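Chapter 4

Marking Out and Covering the Arm

4.1 Scope

Chapter 3 ended with the Felto arm bolted to its column and the joints turning freely under no load. The present chapter deals with the space below the arm and with the cloth cover over its links. Both jobs can be done in a shared workshop without special tools. The control box (Revmont pattern, or equivalent) stays switched off until section 4.6.

4.2 The floor boundary

The boundary is set with adhesive floor tape in a colour that contrasts with the carpet or boards. Lay the longer side first, then the shorter side from a set square. On carpet the tape should be pressed down by hand along its full length, as it creases easily and lifts at the edges.
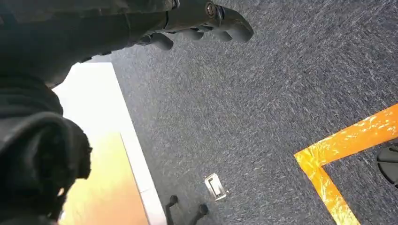

Fig. 4.1 Open gripper over carpet, with a taped corner at right.

Floor outlets need separate treatment. Record the position of each plate on the plan and keep its slot clear. A loose cable crossing the boundary is the commonest fault in builds of this type. Allow 42 cm between the boundary and any fixed furniture. Chairs on casters are not fixed furniture and must be assumed to move.

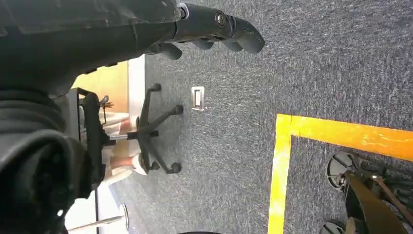 WORKSHOP PRACTICE

Taped corners also serve as a reference for the wrist camera. A right angle of known position allows the camera's tilt to be checked before each session. Floor and walls may appear turned on their side when the camera is mounted across the wrist; correct this in software and leave the bracket alone. Some 39 mm of slack should be left in the cover at each joint. Folds are acceptable on the links but must not reach the fingers.

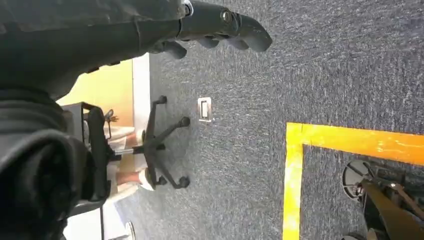
Tehrani objects that slack of this order is too generous for the elbow, and would sooner fit a narrower sleeve and replace it more often. The point is taken up in section 4.5, where the Flustitz sleeve is cut and sewn.

4.3 Checking the cover by hand

With the power off, move each joint slowly through its full travel. Stop if the cloth pulls tight. Repeat the movement 10 times and inspect the seams.

Related chapters
Chapter 3: Mounting the column
Chapter 5: Wiring the wrist
Appendix B: Cover patterns

2 comments
39 shares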